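Kilell Lab Automation Short Course
Unit 4: Good practice for two-arm benchtop cells
Handout prepared by Aitana Mateos

4.1 Scope

This unit covers benches where two arms share one work surface and handle plates and small instruments. It assumes you have finished the Felach risk assessment exercise from April. Course rules are set out below. Where your site's rules are stricter, follow those.

4.2 Shared workspace

Each arm is given a home zone. The area both arms can reach is the shared zone, and only one arm may hold the token for it at any time. The token is released after the wrist has cleared the zone boundary, measured at the gripper and not at the flange. Approach speed inside the shared zone is limited to 80 mm/s. Students often set this limit in the motion planner and forget the jog mode – check both.

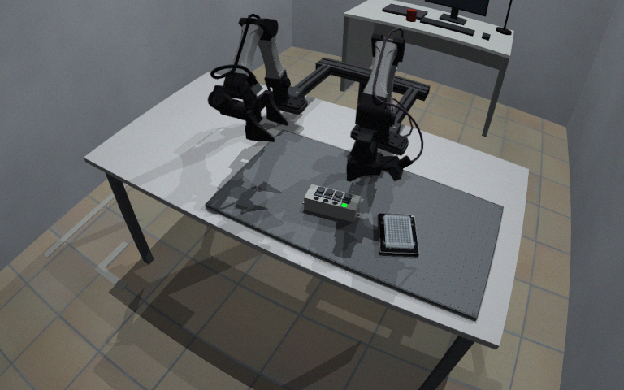

Labware positions are taught from the breadboard datum, never from the edge of the table. A table edge is a poor reference and will move if the top is replaced. Record each position in the cell file with its offset, the tool used to teach it and the initials of the person who taught it.

4.3 Cables

Leave enough slack for full wrist travel, then run both arms through their joint limits at low speed and watch the loops. A cable must not enter the other arm's home zone at any pose. Tie points go on fixed structure or on a link, never across a joint.

4.4 Simulation before hardware

A program is released to the bench only after a clean run in the Iordache model with collision checking on. Clean means no contact events and no clearance warnings. In the Plerkov trial set, 433 of 678 programs passed on first submission. Most of the failures were clearance warnings over plate holders, where the retract height had been copied from a lower item.

4.5 To hand in

Submit the cell file, the zone drawing and the simulation log by Fri 6 May. Label the drawing in millimetres. Logs with warnings switched off will be returned unmarked.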